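La lectora de la estación

1. Andén

La novela policíaca tenía 685 páginas y ella solo había comprado el billete hasta Jirnach. La eligió por el peso. En la portada, un detective con gabardina daba la espalda a un faro, y la faja prometía que nadie dormiría esa noche.

En la página 63 ya había tres muertos, un notario y una viuda que fumaba demasiado. Ella decidió que había sido el notario. Los notarios siempre tienen llaves.
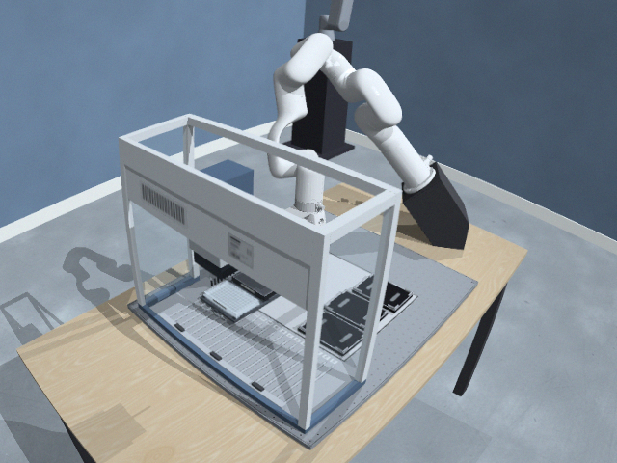 2. Vagón

El tren paró en Flernmont sin dar explicaciones. El hombre del asiento de enfrente miró la cubierta y suspiró.

– La he leído dos veces – dijo. – La segunda, por si cambiaba.

Ella bajó el libro con cuidado, como quien aparta un arma.

– No me diga nada.

– No pensaba. Solo le aconsejo que no se encariñe con el notario.

Siguieron cuarenta minutos de silencio. Él pelaba una mandarina; ella releía la misma frase y pensaba en lo fácil que resulta matar a alguien en un vagón casi vacío, al menos según el capítulo cinco.

3. Jirnach

Al bajar dejó la novela en el asiento. El hombre la alcanzó en el andén y se la devolvió, muy amable, abierta por la última página.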